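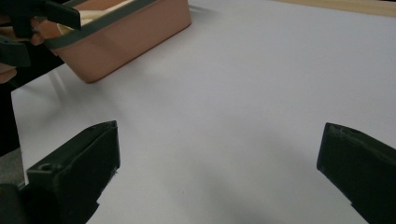 Figure 1. Pink plastic container on a white tabletop.

Keeping and Throwing Away: Plastic Containers in Flulano Homes
Final project report, Introduction to Household Waste

Submitted Aug 20, 2019

1. Background

Flulano picks up recycling every other week. The hauler, Larninel, takes bottles and jugs but does not take tubs, trays, or storage boxes. Residents have to put those in the trash or drive them to the drop-off yard on the east side of town. The yard is open two days a week and is not on a bus line.

Our class had read that reuse should come before recycling. We wanted to know if people in town do reuse their plastic containers, what for, and what makes them finally get rid of one. We did not find any earlier local study on this. The town publishes the weight of what Larninel collects, but those numbers mix all plastics together and say nothing about what stays in the house.

2. Method

We wrote a one-page paper survey with nine questions. In July we handed out 200 copies at the public library, the Ivanyshyn grocery store, and the Saturday market. People could fill it in on the spot or drop it in a box at the library desk. We got 147 back that were complete enough to use.

"Container" on the survey meant any plastic box, tub, or basket in the home, with or without a lid, whether it was bought as a container or came with food in it. We put this definition at the top of the page after a test run with classmates, where half the group left out yogurt tubs and the other half left out laundry baskets.

Answers were typed into a spreadsheet by one team member and checked by another. Written comments were sorted by topic. A few comments fit more than one topic and we put them in both.

3. Results

Almost everyone reuses at least some containers. Exactly 100 of the people who answered said they had used a food tub again in the past week. The most common use was leftovers. After that came screws and small hardware, craft supplies, pet food, and seeds or cuttings.

Bought containers and food tubs are treated differently. People keep bought boxes until they break. Food tubs are kept until the cabinet is full, and then many are thrown out at once. One person wrote, "I clean out the tubs when the door won't shut." Several others said nearly the same thing.

Lost lids were the top reason for getting rid of a container of either type. Cracks came second, then stains and smell. Tomato sauce was named more than any other food. Very few people said they threw a container away due to worry about chemicals in the plastic, though some had stopped using old ones in the microwave.

The drop-off yard is not used much. Most people knew it existed. Those who had never gone gave the distance or the opening hours as the reason. Some thought it was only for contractors, and the sign at the gate does read that way.

4. Problems with the study

The survey was only in English. People who shop at a market or visit a library may not be typical of the town, and people who care about waste were probably more willing to stop and talk to us. The question about how many containers are in the home did not work. Most people guessed, and one wrote "1000," so we left that question out of the results.

We also planned to look at renters and owners separately. The box for this was at the bottom of the page and many people skipped it.

5. Suggestions

The yard sign should list household plastics by name. One evening opening a week would help people who work days. Histico, the secondhand shop on Main Street, already has a bin of loose lids, and the manager told us it empties quickly. A second bin at the library would be cheap to try.

If another class repeats this survey, they should move the renter question to the top, print a version in Spanish, and ask people to look in one cabinet at home and count what is there before they fill in the form.

6. Materials

A blank copy of the survey and the spreadsheet are in the class folder. The paper forms will be kept until the end of next term and then recycled.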